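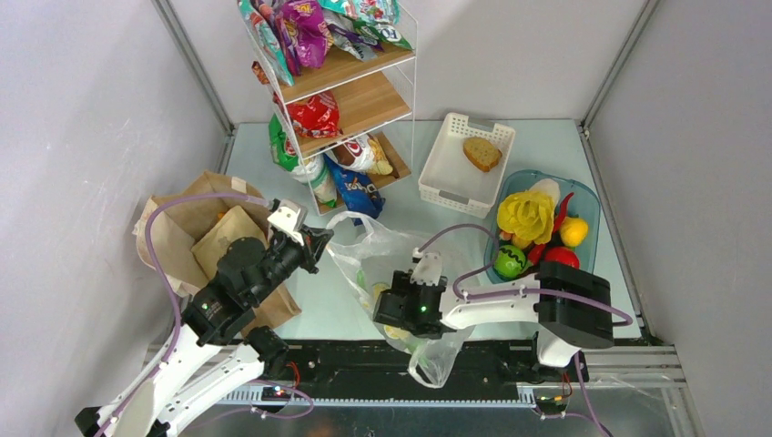 Clearing a gripper stall on the bagging cell

Applies to both arms. Notis controller, fault code 2097.

The fault means a gripper motor drew too much current for more than 500 ms. On the bagging task the usual culprit is thin plastic caught between the fingers. Paper bags can do it too, but they tear and come free.

1. Press the stop button. Do not reach in while an arm is still powered, even if it looks still.
2. Switch off motor power at the Bouazza supply and wait 9 seconds. Support the arm with one hand as you do this – it will drop.
3. Open the fingers by hand. If they won't move, cut the bag away with blunt-ended scissors. Never pull on the plastic.
4. Check the purple cable for nicks, and make sure it hasn't looped over a joint.
5. Take the bags out of the cell and put in fresh ones.
6. Power up, clear the code and home one arm at a time.

If the fault comes back within 200 cycles, take the finger bracket off and look for shreds behind it. Cells at Korkton on the old Povska firmware also need a full restart after step 6.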